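The Breakfast Club

At half past three the corridor at Stilthorpe School empties out, and the noise moves into the old textiles room. Bags go under the benches, somebody argues for the swivel chair, and the robotics club gets down to business. This year's business is clearing up after breakfast.
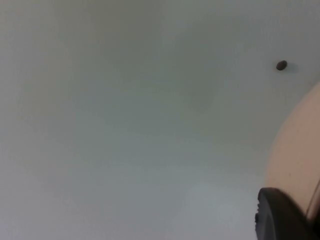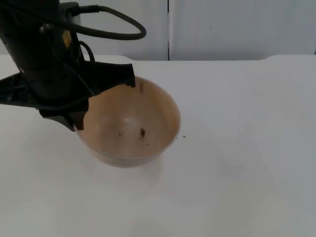 The club has been going for 6 years, and for most of that time it built wheeled things. They followed lines and pushed blocks, and on one memorable occasion a buggy left through the fire door and got halfway to the bike sheds. All great fun! But last October the members voted to enter the Matlow Cup, a regional contest for school teams, and the Matlow Cup is all about arms. Each team gets a table, a set of crockery and a time limit. The arm has to lift, tip, empty and stack, and the judges are allowed to move things while it works.

"I thought they'd go for the easy category," says Clifford MacDonald, who teaches design and technology and has run the club from the start. "There's one where you sort coloured cubes. They looked at it for a minute and said it was boring, and could they do the washing-up one instead."

So bowls it is. A bowl, the team will tell you at some length, is a horrible thing to pick up. It is round, so there are no corners to line up with. It gets narrower towards the bottom, so if you squeeze the outside wall the fingers slide and the whole lot wants to rotate. You can come in from the side, but then the fingers are very close to the table. Or you can go for the rim, and half the club is firmly in the rim camp.

The rim camp has been winning lately. Their method is to bring the gripper over the top at a slant, get a finger on the near edge and the other on the far edge, and only then begin to close. The side camp points out that this leaves the body of the gripper hanging over whatever is in the bowl. The rim camp replies that the bowls are supposed to be nearly empty anyway. This argument has been running since before Christmas and shows no sign of stopping.

What I love about it is how physical it all is. I had expected rows of pupils looking at code, and there is a fair bit of that, but far more of the afternoon goes on people holding bowls. They pick them up with two fingers, then with two fingers and their eyes shut. They tip them over a tray and try to say out loud when the weight shifts. A girl in Year 9 spent a good ten minutes lifting the same bowl and putting it down, writing in an exercise book after every go. When I asked what she was writing, she showed me a page of little sketches of her own thumb.

The teaching works in much the same way. Pupils guide the arm through the job themselves, again and again, and the program learns from those attempts. The club calls each attempt a "go", and keeps a running total on the whiteboard by the sink. When I visited, it stood at 3385. The target they had set themselves for the half term was 3000, and they went past it on an afternoon when Clifford was off at a dental appointment. He came in the next morning to find the number underlined in four colours.

Some of those goes are dreadful, and they are kept as well, in a separate folder named Drernov. I never got to the bottom of why. It appears to be a word from a game that several of them play, and it has now become a verb. To drernov a bowl is to send it off the table. A soft mat has been laid on the floor on that side of the bench.

There are 24 members at the moment, which is a squeeze for one arm. They solve this with a rota. One group drives, another sets the table, a third goes through the recordings from the previous session, and everyone else works on the stacking rack or does their homework. Swapping over is strictly timed. The younger ones are especially good at table setting, having worked out that a bowl turned or nudged by a finger's width can make a confident Year 11 look very silly indeed.

The team name caused more trouble than the rota. After three rounds of voting they settled on Xolalpa, put forward by a boy who had been reading about volcanoes and liked how it looked written down. It will go on the back of the team shirts if the printers can fit it above the school crest.

Clifford is careful not to promise anything about the contest. The school has never entered this category, and some of the other teams have been at it for years. He would like them to finish a full table inside the time limit. The pupils would like to win, and have already discussed where the cup would go (in the textiles room, on top of the kiln, where the head can't move it to reception).

Before I left I was offered a turn. You hold the controls more lightly than you'd expect, and the delay between your hand and the arm is tiny, but it is there, and your brain notices. I came in over the rim, as advised by the rim camp. I got one finger on. The second took me three tries, with a lot of helpful shouting from both sides of the room, and then I lifted, a bit too fast, and heard somebody behind me reach for the pen.

My go is in the Drernov folder, if anyone would like to learn from it.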